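# bellidley-floor-sim

Simulated wrist-camera data from the Bellidley robotics club, recorded for our student project on picking things up off the floor. The arm model is called Rennie in the code, so most file names start with `rennie_`.

## Contents

- `episodes/`: 515 episodes, one folder each
- `splits/train.txt` and `splits/heldout.txt`: 94 episodes are held out
- `configs/`: the simulator settings used for each batch
- `tools/replay.py`: plays an episode back from the saved joint states

Each episode stops at 800 steps or when the operator presses the end key. Actions are saved as joint targets plus one value for the gripper, where 0 is closed and 1 is open.

## How it was made

Club members drove the arm from a keyboard. Orest Nechyporuk wrote the scene loader and Nadège Pichon did the splits and checked the labels. Recording started in September, and the first batch was thrown out after we changed the gripper limits.

Scenes come from our own generator, Grutness. Floor texture, lighting and start pose are picked from the seed in the config. If you change the seed, regenerate the whole batch, or the replay tool will load the wrong floor.

## Known problems

- Wood floors render soft at close range. The grain smears and small marks lose their edges.
- Lettering on the gripper is too blurry to use for anything.
- Batch 2 has the gripper value saved one step late. `replay.py --shift` corrects it.

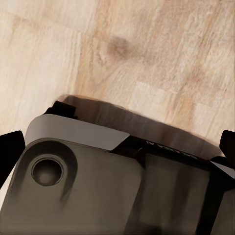 The wrist view always includes part of the gripper. We left it uncropped so the fingers stay in view, and the baseline was trained that way. If you crop, do it in your own loader and leave the stored files alone.

## Use

Free for class and club work. Please open an issue if an episode fails to load, and include the episode folder name and your config. Trained weights are in the Vustalell repo.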